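## Why a warm shaft seized

I spent most of August on a bearing housing for a small pump that Marwa Saber runs at her workshop in Grevalach. The housing is aluminium and the shaft is plain carbon steel. It turned freely at start-up and got stiff after half an hour.

My first guess was the grease. Younes Bouzid changed it and the result was the same, so I went back to the drawing and worked out the growth of each part.

Aluminium grows nearly twice as much as steel for the same rise in temperature. For a 30 mm bore warmed by 70 degrees, the aluminium opens by almost 0.05 mm and the steel shaft by a little over half that. On paper the fit should get looser.
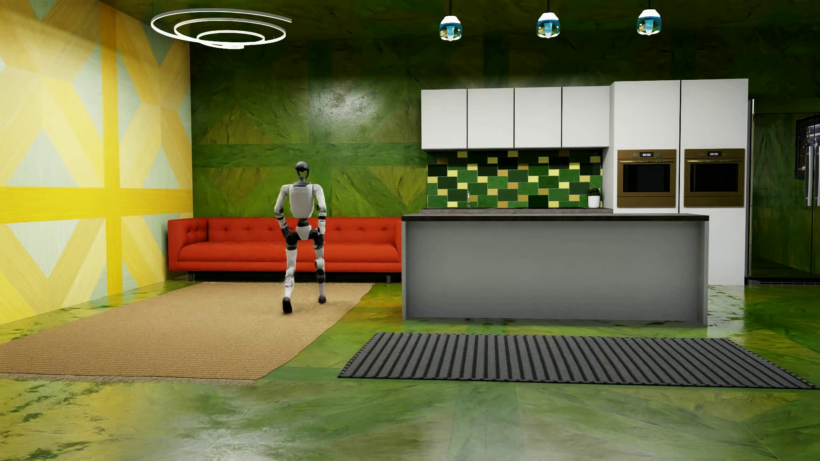 The mistake was in assuming that both parts warm up together. The housing is bolted to a large cast base and has fins, so it stays fairly cool. The shaft sits next to the motor and has no easy way to lose heat. I put a probe on each after a long run. The shaft end read 113 °C and the housing was far behind it. With those two readings in the sum, the clearance was nearly gone.

Opening the bore slightly would cure the stiffness but leave the fit sloppy when cold. I have asked Rhona Jardine to turn a spacer with a thin wall, to slow the heat coming along from the motor. It goes in next, with the same two probes left in place and the old grease back in.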